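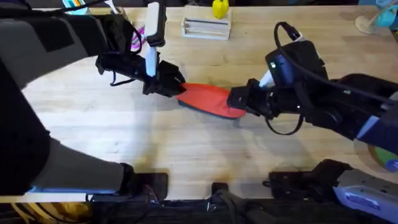

Last changed: Tuesday, 4:30 pm

What Goes in a Pencil Pouch?

A pencil pouch is a small bag for the things you write and draw with. Many are made of fabric, so they squash flat in a backpack. Most close with a zipper.

Start with an empty pouch on a clear bit of table. Lay your things out beside it. Put long things in first, all pointing the same way. 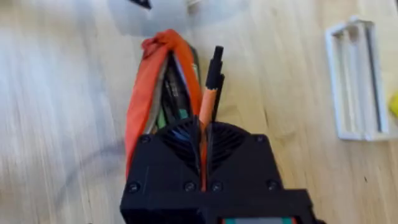
Short things, like erasers, go in last. Then pull the zipper shut slowly so it doesn't catch the cloth. If it won't close, take something out.

29 shares | 2 comments

Märta Nyberg: My class did this before lunch. The glue sticks didn't fit.

Kjell Kvam: Can scissors go in too?

© Forsberg Kids | Contact | Back to top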